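I got to Pemora a little before nine with a list of questions about robot safety rules, and Jadwiga Borkowska had thrown out half of them before I got my coat off. (She was very nice about it!) She writes the working rules for the sorting cells there, the ones where a gripper goes into a heap of mixed stuff and has to come out with one thing.

"Everybody wants to ask me about fences," she said. "Fences are easy. Ask me about reaching in."

So I asked her about reaching in.

Her rule book has 178 entries, and she says the one people break is the one about hands. If the arm is powered, your hands stay out of the pile, even if it's been standing still for an hour and even if all you want is to turn one box around. "It looks asleep," she told me. "It's waiting for a command. I can't see the difference from where I stand, and I've done this a long time."

I wondered if that slows everyone down. It does, she said, and she's fine with it. Ryszard Duda, who runs the night crew, is less fine with it, and the two of them argued it out over most of October. They ended up with a two-button hold, one on each side of the cell, so you need both hands to keep the arm still while your partner clears a jam. I tried it. It's awkward, and my thumbs got tired faster than I'd like to admit.

The next thing on her mind was clutter. A lot of shops test on tidy bins, same box every time, nice even lighting, and then write their speed limits from that. Jadwiga thinks that's backwards. "Set your limits on the worst pile you've got," she said. "Bags, cables, paper, things lying on top of other things. If you only tested on boxes, you wrote a rule for boxes."
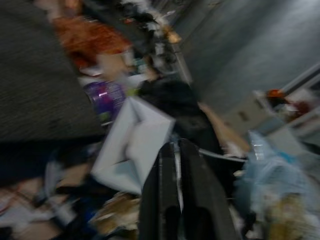 She also wants the approach speed written down separately from the travel speed, and she got quite worked up about this one. Once the fingers are close to the heap, her limit drops, and it stays dropped until the grip is confirmed and the arm has lifted clear. Soft things get their own page. A bag can hide something hard, she said, so the force limit goes by what might be inside it.

And the log! Every stop gets a line, with the time and who cleared it, including the boring ones. She showed me the current binder, up to entry 455, most of it in Ryszard's square handwriting. I asked what she does with it all. She reads it, five pages at a time, with her lunch.

Comments (3)

Rostyslav Levchenko: We have the hands rule too but only one hold button. Going to bring up the second one at our next shift meeting.

Zbigniew Czarnecka: Does the slower approach apply when the bin is nearly empty? Ours speeds up for the last few items and I've never liked it.

Dariusz Sobczak: Good read. Would love to see that page on soft things if she's willing to share it.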